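Budgeting for a small gripper arm at home or in the shop

Price the whole job before you price the arm. The arm is the line everyone compares, and it is usually the easiest one to get right. Mounting, power, spare fingers and simulation time are where a first budget goes wrong.

Weigh the objects first. Use a kitchen scale and write down the heaviest thing you expect to lift, then its widest and narrowest dimension. Buy for the heaviest item plus 40 percent. Payload ratings are often given close to the base, so ask the seller for the figure at full reach.

Check finger opening against thickness and width separately. A framed picture is wide but thin, and a jaw that closes easily on the edge of a frame may not open far enough for a paint can. If the arm has to do both, budget for a second set of fingers. Allow 18 percent of the arm price for fingers and pads in the first year.

Measure the floor. Tile with grout lines is harder on a wheeled base than sheet flooring. Josée MacPherson at Jimora recommends casters at least 5 inches across for tiled rooms, and I have used that figure since.

Rent simulation before you buy hardware. A month of Stamateo costs less than one return shipment. Build the room with your own measurements, include the walls, and put the objects where they really end up, floor included. 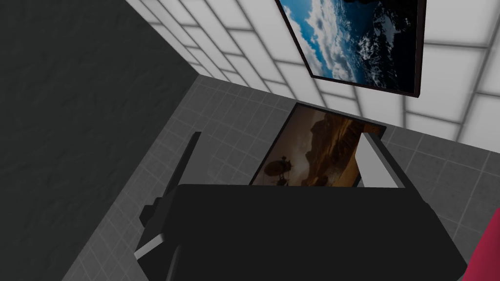 Run each task 30 times and record the failures by type: missed grasp, collision, blocked view. Blocked view is the one buyers leave out. A bulky gripper body hides part of the object during the approach, and a second camera — with its bracket and cable — belongs in the first quote.

Get two quotes on the same list. Breltik itemizes and Czerwiński bundles, so ask Czerwiński for the breakdown in writing.

Hold back money for the outlet. A dedicated circuit may be required, and the electrician should see the power supply label before quoting.

Order spare pads with the arm. Shipping them separately on a Monday rush order cost me more than the pads.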